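How to weigh and record a week of household packaging waste

Last updated: March
55 shares

A packaging audit is a record of what a household throws away over a fixed period, sorted by material and weighed. It is useful before changing a shopping habit, before asking for a different bin size, or for checking whether an earlier change made any difference. The method below needs a kitchen scale, a few bags or tubs and a sheet of paper. It deals with packaging only. Food waste is heavy, varies with the season and should be recorded separately.

Equipment

A digital kitchen scale reading to one gram. Scales that read in steps of five grams can be used for glass but are too coarse for film and foil.

One rigid tub for weighing, large enough to hold a day's plastics without anything overhanging the scale. Weigh it empty, write the result on the side in marker, and use the same tub throughout. The one used for the figures on this page weighs 55 g.

Storage bags, one per class.

A recording sheet with one row per day and one column per class. The sheet I use was drawn up by Ladan Asadi for the Azimi tenants' group and has a spare column at the right for remarks. Use the spare column. Totals that look odd later can usually be explained by a note made at the time.

Choosing the period

Seven consecutive days is the minimum. Begin the day after the bin collection, so that the audit and the collection cover the same material. In our street the lorry comes on Tuesday, and the audit therefore runs from Wednesday to the following Tuesday. Do not begin with a half-full bin. If the household has visitors or is away overnight, finish the week anyway, note it, and repeat.

Setting the classes

Fix the classes before the first item is recorded and do not change them during the week. Six are enough for most homes:

1. Paper and card, uncoated.
2. Composites, meaning items made of two or more materials that cannot be separated by hand.
3. Rigid plastics: bottles, pots, tubs and trays.
4. Film: bags, wrappers, lids that peel off.
5. Metal: tins, foil, aerosol cans.
6. Glass.

The second class causes most of the errors. Drinks cartons belong in it, as do crisp tubes with a metal base. Disposable cups are sold as paper and feel like paper, but those made for drinks normally have a thin lining to hold the liquid. Put them with the composites unless the packaging states that they are unlined.

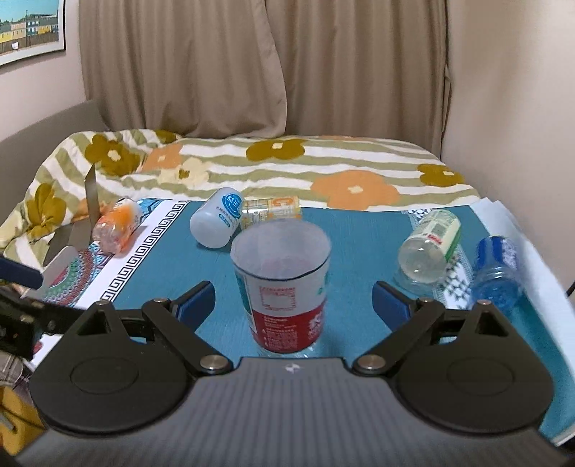 Paper cup, printed, with a red band round the lower half.

To test an unmarked item, tear it slowly from the rim. Uncoated card leaves a rough, fibrous edge on both faces. Lined card tends to stretch or leave a smooth skin on the inner face. Where the result is unclear, record the item as a composite and add a question mark in the remarks column.

Sleeves, caps and lids are weighed with the item if they are thrown away attached to it. A card sleeve that slides off goes in class 1.

Preparing the items

Residue is the largest source of error after misclassification. A yoghurt pot with a spoonful left in the bottom can weigh several times as much as the pot alone. Proceed as follows.

Empty the item fully. Rinse it in used washing-up water; there is no need for fresh. Stand it upside down on a rack until the next day. Weigh it on the next day and enter it against the day on which it was thrown away.

Card is not rinsed. Shake out crumbs, remove any plastic window and keep it somewhere dry, as damp card weighs more.

Do not crush plastics before weighing. Labels are easier to read on an uncrushed item, and the resin code on the base may be needed if you later divide class 3 further. Flatten everything once the row has been completed.

Weighing

Place the tub on the scale and check the reading against the figure on its side. If the two differ by more than one gram, the scale needs new batteries or is not level. Add one class at a time, write down the gross reading, then subtract the tub.

The tare button does the same job, but many scales switch themselves off after a minute or two and lose the setting. Subtracting on paper is slower and leaves a figure that can be checked. Very light items, film in particular, should be saved and weighed together at the end of the week, with one entry for the class.
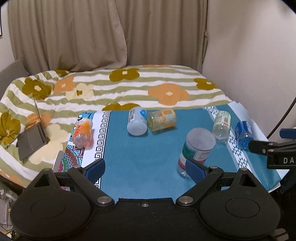
Rigid plastics are best weighed as a batch and then examined separately, as one or two heavy items can hide a large number of light ones. Lay the batch out on a flat surface with gaps between the items before putting anything in the tub. A low table with a cloth over it works well: six plastic bottles spread out on a teal cloth, as shown, can be looked over one by one, whereas the same six in a bag cannot. Check each for leftover liquid. Set aside anything that will be refilled or returned for a deposit, as it is not yet waste.

Worked example

The figures come from one week at a two-person flat in Nusar.

Gross reading for rigid plastics, all days: 306 g
Less tub: 55 g
Net rigid plastics: 251 g

Net total, all six classes: 931 g

Share of rigid plastics: 251 divided by 931, multiplied by 100, gives 27.0 per cent.

The gross reading in this case was taken in a single batch, so the tub is subtracted once. If the class is weighed daily, subtract the tub from every daily reading before adding. Subtracting it once from the weekly sum is a common mistake and makes the class look much heavier than it is.

Comparing two weeks

Compare shares as well as weights. A week with one extra glass jar will show a large rise in total weight and a fall in every other share, though nothing else has changed. For this reason it is worth calculating the shares a second time with glass left out.

Differences of a few grams in classes 4 and 5 should be ignored. For class 1, look at the remarks column for deliveries, since a single carton can outweigh the rest of the week's card.

Keeping the records

Keep the original sheets, including those with crossings-out. The Pustura spreadsheet template accepts the six classes in the order given above. If you use another template, check that it does not merge composites with paper, as older versions of the Pustura one did.

6 comments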